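Print this page | E-mail this page
Reading time: 3 minutes

Grukcombe Robotics Club: Questions We Keep Getting About the PC Teardown Project

Answers by Gaetano Bellini, club adviser. Last updated 2025-09-09.

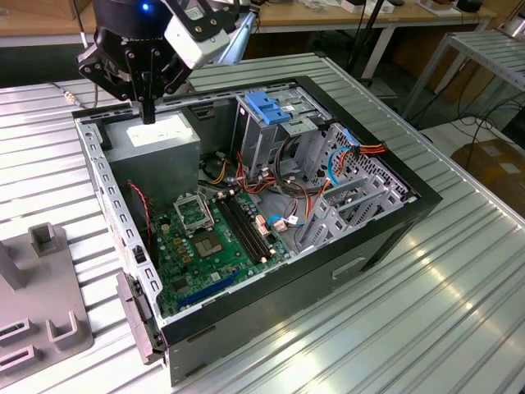
I was against this project when it was proposed in May, and I still have doubts, so don't expect a sales pitch.

What is the project?
Students program an arm to take parts out of old desktop computers. Memory first, then cables, then whatever else they can manage before the season ends. The finished work goes to the Dorkstead student showcase.

Can the robot take apart a whole computer?
No. I've seen the flyer that says it can, and I've asked for it to be changed. Memory sticks are a fair target. Power connectors have a latch you have to squeeze while pulling, and I'll believe in that one when I see it done three times in a row with no student's hand near the case.

Isn't a screwdriver faster?
Yes, by a lot. Themis Panagiotou, who coaches the programming side, says speed was never the goal. Fine, but then we should stop putting "faster recycling" in our grant letters.

Do the students do the work themselves?
Mostly. They write the motion code and pick the grasp points. Calibration still leans on the coaches more than I'd like. If your kid tells you they "trained the AI," ask which part.

Is it safe?
Power supplies stay closed. That rule has no exceptions, for students or for the arm. Computers are never plugged in on the work table, and one person stands at the stop button whenever the arm is moving.

What does it cost to join?
Dues are $34 a semester. Last year we spent almost $400 on replacement fingertips, and dues didn't cover it.

Does my child need experience?
No, but they need patience. A session can go entirely to one cable.

Will this help with college applications?
I have no idea, and I'd be careful with anyone who says they do.

Can we donate an old computer?
Desktops only — no laptops or monitors. Take the hard drive out first. Write to Nektarios Nikolaidis before you bring anything over.

We use cookies to remember your settings. Accept | Decline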